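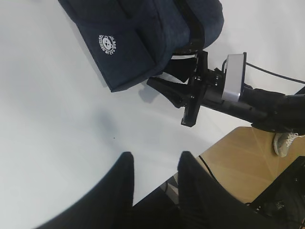 Skurkard Zip Pouch, Navy
Made by Cisneros for Flanow

Overview
The Skurkard is a soft, box-shaped pouch for toiletries, chargers, small tools or anything else that tends to get loose in a larger bag. It has one main compartment and no internal dividers. The body is cut deep enough to take items standing upright - bottles, brushes, a folded cable - and collapses when empty for storage in a drawer.

Construction
Outer: navy blue fabric with a heathered, denim-like surface. Color may vary slightly between production runs.
Lining: olive green. The contrast makes dark items easier to find at the bottom of the bag.
Closure: zipper with metal pull.
Carry: looped fabric handle at one end, short fabric strap at the other. Hold the short strap when opening or closing the zipper with one hand.
Marking: small round logo in white on the front panel.

Specifications
Item type: zippered pouch
Compartments: 1
Weight, empty: 78 g
Colors: Navy
Pack size: single, or set of 2
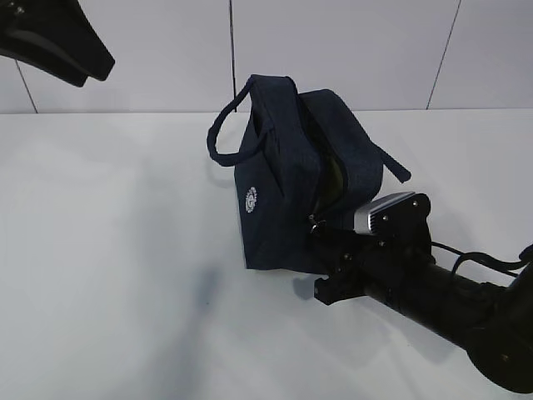
Skurkard in Navy, zipper partly open, olive-green lining showing.

Use
The pouch is self-supporting when filled to nearly two thirds. Below that level the panels fold inward and the pouch should be laid on its side. Do not lift a full pouch by the short strap. The loop handle is the load-bearing point and is stitched into the side seam with a double row of thread.

The fabric is not waterproof. Liquids should be capped and, for air travel, placed in a separate sealed bag inside the compartment.

Care
Empty the pouch and open the zipper fully before washing. Hand wash in cool water with mild detergent, turned inside out. Do not bleach, tumble dry or iron over the logo. Reshape while damp and air dry. The dye can transfer to light fabrics during the first 2 washes - wash separately.

If the zipper becomes stiff, brush out lint and apply a small amount of zipper wax along the track.

Related items
Katanwood Hanging Organizer: same fabric and lining, flat format, with hook.
Katanwood Cable Wrap: sold in sets, fits inside the Skurkard.

Availability
In stock. The navy run is restocked in August. Replacement zipper pulls are available on request and ship with fitting instructions.

Wholesale and repair inquiries: Gumaro Ayala, Flanow product desk.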